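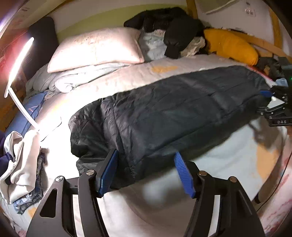
Hand-held grippers at a quilted black garment during a folding session, Gellora residence.

The Skosuvine training group received a delegation from the Kincaid Institute in November for a half-day visit to its household data programme. The visit was hosted by Dilani Jayasinghe, programme manager, and covered the residence at Gellora, where demonstrations are recorded, and the review office on the floor below.

Delegates first observed a bedroom session. Operators work with a gripper in each hand and handle clothing and bedding as they would at home, while cameras on the tools record each movement. Padded and quilted items are a priority this season. According to Ms. Jayasinghe, earlier models coped well with towels and T-shirts but closed on empty air when presented with a thick, dark jacket.

Rooms are deliberately left in ordinary disorder. Pillows, blankets and other clothes stay on the bed, and lamps are moved between sessions so that the light varies. Mr. Mahfuz Gazi asked whether strong glare spoiled the recordings. He was advised that such episodes are kept, provided the fingertips and the edge of the fabric can be made out.

Each operator completes 50 episodes per shift, with a break at the halfway point. The clothing collection stood at some 3,000 accepted episodes at the time of the visit.

In the review office, Sumaiya Kodikara demonstrated how episodes are checked and labelled. Reviewers mark the first contact, each change of grip and the release. Failed grasps are labelled separately and retained – a practice the delegation discussed at length, as Kincaid currently discards them.

The afternoon closed with a question period chaired by Tarık Değirmenci. Topics included operator fatigue, the colour balance of recordings made after dark, and the storage of footage from private homes. A return visit to Kincaid's centre at Jiltach has been proposed for the spring.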